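Sorting mixed earbuds and cases

Lay everything out on a flat white surface, buds apart from cases.

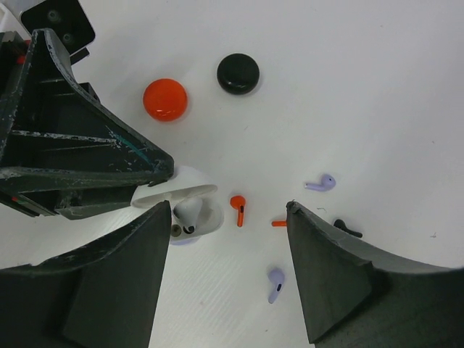 Inskip, 22nd July

Group the buds by colour first. Check each stem for an L or R mark, then wipe the contacts with a dry cloth. Leave the cases shut until every bud has a partner. 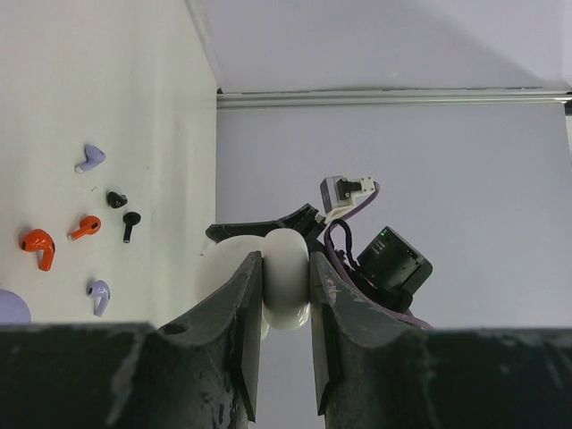 Open one case at a time and seat the left bud, then the right - don't force either. Charge for 15 minutes before testing. Tag any odd buds and bag them separately.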